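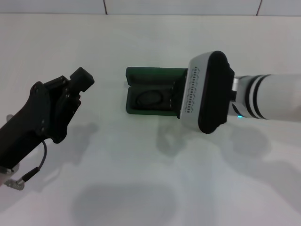
Two grippers at a small green case on the test table.

Before we sign for a second arm station

The quote from Drongate came in last month and plenty of people have asked why it isn't signed yet. Fair question. I've been the one holding the pen, so I'll give my reasons and then you can write in and tell me I'm being cheap.

The pitch is simple enough. We buy a two-arm station for the packing room in Surnley, it handles the small cases that go out with our repair kits, and the people now doing that job move over to inspection, where we're short. Doolan would do the install. The brochure says we'd be up and running in 40 working days. I have been here through three equipment purchases and I have never seen a number like that hold.

Let me start with what isn't in the quote. The arms are in it, and so is the controller. The grippers are listed as "standard pair," and when Reece Whiteley called to ask what that meant, he got two different answers from two people in the same office. A gripper that does fine on a rigid box may do badly on a hinged case with a tray and a lid, and lids are most of our work. Fingertips and pads wear out. Cables get snagged and plugs get bent. None of that is priced anywhere in the packet, and the warranty page calls all of it "consumable," a word that seems to cover everything that touches anything.

Then there's the table. Ours are old, they wobble, and they're the wrong height. A good flat table with some clear space on it costs money, and so does moving the air line that runs behind the spot everybody has picked out. Facilities put in a guess for that work in March. It was a guess then and it's a worse one now.

I'm also not sold on the cycle figures. Drongate says 50 cases an hour. I asked whether that meant cases opened, filled, closed and set down, or just cases picked up and moved, and I'm still waiting. I asked what happens when a case arrives upside down. Same silence. If a person has to stand there and turn cases over, we haven't freed up a person.

Lorraine Oakley sees it differently and she asked me to say so. Her view is that we lose more by waiting than we would by buying something slightly wrong, that the inspection backlog is already costing us customers, and that I'd have found a reason to put off buying the forklift. She has a point about the backlog. (I voted for the forklift.)

So here is what I've proposed for the budget meeting. We don't buy yet. We ask for a paid trial using our own cases, including the scuffed ones and the ones with stiff hinges. The trial has to run 705 cases, which was our count for a plain, unremarkable week at the Ermont site, and we write down every time somebody has to step in. The supplier's people can set it up, but after that they stay behind the line and our own operators run it. Spare fingertips, pads and cables get quoted as separate lines with lead times. Training gets its own line too, with enough hours in it for the second shift, who were left out last time and had to learn the labeler from a video.

I'd also like to hold back part of the payment until the station has been in regular use for 100 days. Drongate didn't love that when I raised it. They offered a longer service plan, at extra cost, which would mean paying them more to stand behind what they already told us it does.

If the trial goes well I'll sign and stop complaining, at least about this one. If you work in packing and have a case style that always gives you trouble, bring one to Reece before the meeting on 09/07/2024. Please put a tag on it saying what goes wrong. Anyone who wants to read the full quote can get a copy from me. Page six is where the freight charges are.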